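Small dark spot on a pale wood table top

Liette Lachance
Home and Garden, Hunesport Neighbours Help

I noticed a spot on our table on Friday morning, near the middle. It is small and faint, but the wood is very light so my eye goes straight to it. The table came from Howells in May and I have lost the leaflet, so I don't know if the top is oiled or lacquered. I have tried warm water and washing-up liquid with no change. Would sandpaper take it out, or will I make a pale patch? I don't want to spoil the grain, it was the reason we bought it.

Tudur Phillips
Leave the sandpaper alone until you know what the finish is. Put a drop of water on the underside of the top, if it looks finished the same way, and wait 10 minutes. If it sits there as a bead you probably have lacquer. If it soaks in and darkens the wood it is more likely oil. Lacquer - stop there, sanding will leave a dull ring you can see from the door. Oil - a very fine paper, always along the grain, then re-oil the whole top and not only the spot. Check as well that it isn't a tiny knot. They are easy to miss in a new table until the light comes from the side.

Floltlow
Bicarb paste. Worked on mine.

Derkoma
I wouldn't use bicarb on bare or oiled wood, it can darken it. We had a mark like this for years and put a plant pot on it.
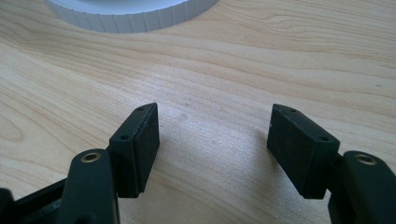
Page 3 of 5

Liette Lachance
Thank you all. I've added a picture with the spot in it, a little left of the middle. Does it look like a knot to you, Tudur? I'll do the water drop tonight before I touch anything else.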